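플루카넬(Flukanell)

플루카넬은 콘드버그(Condberg) 지방에서 만들어 먹는 영유아용 곡물 이유식이자, 이를 생산하고 나누어 온 공동 제조소의 이름이다. 쌀과 귀리를 곱게 갈아 말린 뒤 따뜻한 물이나 모유, 조제유에 개어 먹이는 음식으로, 콘드버그 사람들은 대개 이 이름을 음식의 뜻으로 먼저 떠올리고 제조소의 이름으로는 나중에 떠올린다. 그래서 이 지방에서 "플루카넬을 먹고 자랐다"는 말은 그 음식을 먹었다는 뜻도 되고, 제조소가 있는 동네에서 컸다는 뜻도 된다. 이 글에서는 두 가지를 함께 다룬다.

이름의 유래

이름이 어디서 왔는지는 분명하지 않다. 가장 널리 알려진 설명은 이 지방 옛말에서 고운 가루가 체에서 내려앉는 모양을 가리키던 말이 굳어졌다는 것이다. 다른 쪽에서는 첫 방앗간이 있던 골짜기의 이름이었다고 보는데, 옛 지도에 그런 골짜기가 적힌 예가 아직 나오지 않아 지지하는 사람이 많지는 않다. 나이 지긋한 주민들은 끝소리를 길게 끌어 발음하고, 젊은 부모들은 그냥 "플루"라고 줄여 부르기도 한다. 가게에서 "플루 한 봉지 주세요" 하면 누구나 알아듣는다.

역사

콘드버그는 산줄기 두 개가 맞닿는 곳에 자리 잡아 겨울이면 길이 자주 막혔고, 분유나 시판 이유식이 제때 들어오지 않는 일이 흔했다. 집집마다 곡물을 볶고 갈아 아기에게 먹이는 풍습이 오래 이어진 데에는 이런 사정이 컸다. 다만 집에서 간 가루는 굵기가 고르지 않았고, 장마철에는 쉽게 눅눅해져 오래 두고 먹기가 어려웠다. 이웃끼리 방아를 함께 쓰고 가루를 나누어 말리기 시작한 것이 공동 제조소의 출발이었다고 한다.

처음 힘을 모은 집은 모두 51가구였다. 돈을 낸 집도 있고 곡식을 낸 집도 있었으며, 낼 것이 마땅치 않은 집은 겨우내 땔감을 대었다고 전해진다. 이때 정한 약속 가운데 하나가 갓난아기가 있는 집에는 값을 나중에 받는다는 것이었는데, 이 약속은 형태를 조금씩 바꾸어 가며 지금까지 남아 있다. 참 고마운 약속이어서, 콘드버그를 떠나 사는 사람들도 고향 이야기를 할 때면 이 대목을 빼놓지 않는다.

이후 제조소는 골짜기 아래쪽의 스테림스테드(Sterimstead)로 옮겨 갔다. 큰길과 가까워 곡물을 들여오기가 수월하고, 무엇보다 물이 좋았기 때문이다. 옮긴 뒤에는 찌고 말리는 방 3개를 따로 두어 쌀과 귀리, 보리가 서로 섞이지 않게 했다. 특정 곡물이 몸에 맞지 않는 아기를 둔 부모들이 오래전부터 바라던 일이었다.

만드는 법

재료는 단출하지만 손은 꽤 많이 간다. 먼저 곡물을 씻어 하룻밤 불리고, 물기를 뺀 다음 김을 올려 찐다. 찐 곡물은 얇게 펴서 천천히 말리는데, 이때 서두르면 겉만 마르고 속에 습기가 남아 나중에 냄새가 난다. 다 마른 곡물은 두 번 갈고 체에 내린다. 첫 번째 갈기는 알갱이를 부수는 과정이고, 두 번째는 혀에 닿는 느낌을 결정하는 과정이라 오래 일한 사람이 맡는다.

스테림스테드 제조소에서는 한 번에 85킬로그램을 한 묶음으로 삼아 만든다. 묶음마다 번호를 붙이고, 소량을 따로 덜어 보관한다. 나중에 맛이나 굵기에 대한 문의가 들어오면 보관해 둔 가루를 꺼내 견주어 보는 것이다. 포장 뒷면에 적힌 묶음 번호를 알려 주면 어느 시기에 만든 것인지 금방 찾을 수 있다.

종류

가장 기본이 되는 것은 쌀만으로 만든 것이고, 여기에 귀리를 섞은 것과 보리를 섞은 것이 있다. 굵기에 따라서도 나뉘어, 처음 이유식을 시작하는 아기에게는 고운 것을, 오물오물 씹기 시작한 아기에게는 조금 거친 것을 권한다. 가을에는 말린 호박을 넣은 것이 잠깐 나오는데, 10월에 첫 포장이 나오면 아기가 없는 집에서도 죽을 쑤어 먹으려고 사 갈 만큼 인기가 있다. 소금과 설탕은 어느 종류에도 넣지 않는다.

플루카넬은 어디까지나 곁들여 먹이는 음식이며 모유나 조제유를 대신하지 않는다. 포장에도 이 문구가 크게 들어 있다. 새로운 곡물을 먹일 때에는 한 가지씩 적은 양으로 시작하고, 두드러기나 구토 같은 반응이 보이면 먹이기를 멈추고 의사와 상의하도록 안내한다.

공급 부족과 타누이 나눔

이웃한 항구 마을 타누이(Tanui)는 오랫동안 시판 조제유와 이유식을 배편에 기대어 왔다. 배편이 끊겨 가게 진열대가 비자, 스테림스테드 제조소는 자기 지방에 돌릴 물량을 조금 줄이고 타누이로 가루를 보냈다. 2022년 3월 6일에 첫 짐이 떠났고, 같은 길로 8차례에 걸쳐 전달이 이어졌다. 혜택을 받은 집은 60가구가 채 안 되는 작은 규모였지만, 타누이 사람들에게는 두고두고 이야기되는 일이 되었다. 조제유만 먹는 어린 아기에게는 곡물 가루가 답이 될 수 없었기 때문에, 제조소는 콘드버그의 약국들과 함께 남는 조제유를 모아 같은 짐에 실었다. 이 일을 계기로 두 지방은 서로의 재고를 알려 주는 연락망을 만들었다.

시식방

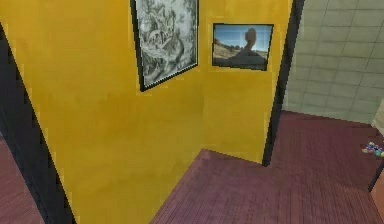

플루카넬을 처음 먹이는 부모들을 위해 제조소는 시식방 모임을 연다. 물의 온도를 맞추는 법, 덩어리 없이 개는 법, 숟가락을 아기 입에 가져가는 각도 같은 것을 차근차근 알려 주는 자리로, 이미 아이를 다 키운 사람들도 심심찮게 들러 한마디씩 거들고 간다. 모임에서는 색으로 농도를 가늠하는 법도 배우는데, 이것이 처음에는 제법 헷갈린다. 호박을 넣은 가루를 되직하게 개면 겨자색 벽처럼 진한 노랑이 되고, 그 벽면에 옅고 짙은 얼룩이 은은하게 섞여 있듯 죽에도 군데군데 밝고 어두운 데가 생긴다. 이 정도 얼룩은 호박 가루가 뭉치지 않고 퍼진 자리여서 그대로 먹여도 괜찮고, 숟가락 등으로 눌렀을 때 알갱이가 잡히면 조금 더 저어 주면 된다. 물을 더 부으면 색은 금세 연해진다.

보관과 취급

뜯지 않은 봉지는 서늘하고 건조한 곳에 두고, 뜯은 뒤에는 뚜껑이 꼭 맞는 통에 옮겨 담는다. 젖은 숟가락을 넣지 않는 것이 무엇보다 중요하다. 한번 물에 갠 것은 바로 먹이고, 남은 것은 아깝더라도 버린다. 콘드버그의 할머니들은 쓰고 남은 마른 가루로 전을 부치거나 국물을 걸쭉하게 만드는 데 쓰곤 하는데, 고소한 맛이 나서 어른들도 좋아한다.

지역 문화 속의 플루카넬

콘드버그에서는 아기가 태어난 집에 플루카넬 한 봉지와 나무 숟가락을 선물하는 풍습이 있다. 아기가 첫 숟가락을 뜨는 날에는 가까운 이웃을 불러 어른들도 같은 죽을 한 그릇씩 먹는다. 어른 몫에는 꿀이나 소금을 따로 넣지만, 돌이 지나지 않은 아기에게는 꿀을 먹이지 않으므로 그릇을 반드시 구별해 놓는다. 타누이에서도 나눔 이후 이 풍습을 따르는 집이 생겼고, 그곳에서는 나무 숟가락 대신 조개껍데기를 손질해 만든 작은 장식을 함께 건넨다.

같이 보기

이유식
곡물 가루
콘드버그의 음식
스테림스테드
타누이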